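Co-training on the tray task: what a second counter bought us

Posted by droltutside – Fri 25 July

Results from the tray task are in, so I'm writing them up before I forget the details. The policy picks whatever object you name out of the red tray by the sink.
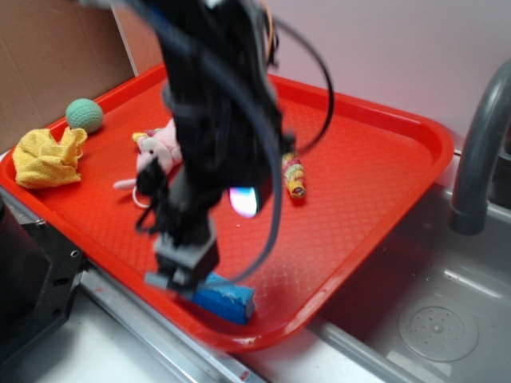
We had 350 teleop demos in total. Run A used all of them from the one counter. Run B used the same number, but half came from a second counter with different lighting and a different wall. Same network, same training steps, same two cameras. Then we tested both on the first counter, 19 trials each.

Run A got 13. Run B got 16. I expected B to be a little worse on the home counter, with half the data from there. It was better, and most of the gain was on the soft things, the sponge and the cloth.

Reply from vondale_lab

Three extra successes out of 19 is not a result. If you ran A again with a new seed you could easily get 16. Did you train more than one seed?

Reply from droltutside

One seed each. I know. Training takes us two days per run and we share the machine.

Reply from seser

I'd look at the failures before paying for more seeds. When A misses, is it a bad grasp or does it go to the wrong object? Those are different problems and the success rate mixes them together.

Reply from droltutside

Went back through the videos. A had six failures. Four were closing too high on something soft and coming up with nothing. The other two were wrong object. B had three failures, all wrong object. So B never missed a grasp on the right object.

Reply from seser

That's more interesting than the totals. My guess is A learned the height of that one tray from the background and B couldn't do that. Is the second counter the same height?

Reply from droltutside

No, it's lower. Same model of tray though.

Reply from vondale_lab

Then you changed two things at once. It could be the height alone and the look of the room may not matter at all. I would shim the tray on the home counter, collect a small set there, and mix that in with no second location. If the grasp misses go away, you have your answer and it's a much cheaper one.

I still wouldn't put "better" in the title of anything until there are error bars.

Reply from seser

Agree on the shim test. Don't agree that the totals are useless – four grasp misses against none is worth chasing even with one seed. Plenty of people here post less.

Reply from vondale_lab

Worth chasing, yes. Worth claiming, no.

Reply from droltutside

Fair. I'll do the shim test with two seeds and keep the trial order fixed this time. In these runs I shuffled the objects by hand between trials, so A and B did not see the same layouts. I should have said that in the first post.

Reply from vondale_lab

Yes, you should have. Mark the layouts on paper and set both runs up from the same sheet.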